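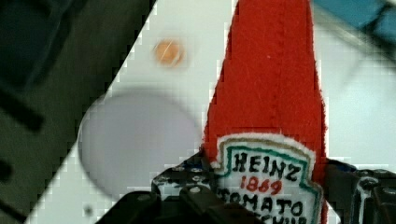
How do I clean felt and plush play food without ruining it?

Posted by Obinna Haruna in Home & Laundry
1,759 views

We have inherited a large quantity of pretend food. Some of it is plastic and can look after itself. The rest is felt and plush, and has the sort of shaggy finish that picks up every bit of white fluff in the house and holds on to it. The worst is the ketchup bottle, which is bright red with a stitched-on Heinz label that has a fuzzy white border. I can see exactly how this ends: I put it through the wash and get back a pink label and a flat bottle.

The care tag was cut off long before it reached us. I don't know what it's stuffed with. Our machine is an elderly Hatov with a wool setting I have never trusted, mostly on account of a jumper.

Can these go in at all, or is it sponge and patience? And is it worth doing the plastic things at the same time, or am I making work for myself? I have until teatime, when the café reopens and I am expected to order something.

Jummai Odukoya
Sponge and patience, I'm afraid. I look after the toy shelves at a playgroup and have killed enough felt vegetables to have opinions.

Start with the fluff while everything is dry. A lint roller will do the worst, then a strip of sticky tape pressed on and lifted for the bits that have worked their way in. Go gently where the pile is long or you'll leave bald patches.

Then test the red. Damp white cloth, cool water, hold it on the back near the bottom for a minute. If the cloth comes away pink, stop there and learn to love the dirt. If it stays white, put a drop of wool wash in a bowl of cool water, whisk it up, and use only the foam. Do the label first, with a clean cloth, working from the middle of the patch outwards. Embroidery is tougher than it looks but the felt under it isn't, so no scrubbing. Wipe over with plain water, press in a dry towel, and leave it standing somewhere airy overnight. It may feel dry on the outside long before the stuffing is, so leave it another night if you aren't sure. No radiator. I did a felt aubergine on a radiator once and it came out as a date.

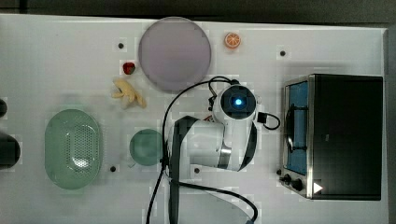
Plastic things are a different job and a much quicker one, so yes, do them while you've got the bowl out. Warm water, washing-up liquid, old toothbrush, and check for anything hollow with a hole in it, which wants squeezing out well. The piece that takes the time is always the colander. A green one like that, with all those little perforations, needs brushing from both sides, whereas a plate or a banana is done in one wipe. Strawberries with leaves get the corner of the toothbrush under the leaves. Lay the lot out on a towel with space between them and they'll mostly dry by themselves.

If you do give in and use the machine, pillowcase, knotted, cold, lowest spin, and don't write to me afterwards.

skodon17
just bung it in mate. did ours at 30 with the towels, came out fine apart from one which is now more of a sauce sachet

Jummai Odukoya
With the towels. I need to sit down.

Obinna Haruna
Tape and roller done, and it looks years younger already. Cloth test came up white on the back, faintly pink near the seam, so I have foamed the label and left the rest alone. It is drying on the bathroom windowsill next to the shampoo, and I've warned everyone who washes their hair in this house.

The colander took longer than everything else put together, as promised. I was served a strawberry at teatime and charged 17 pounds for it – no sauce available.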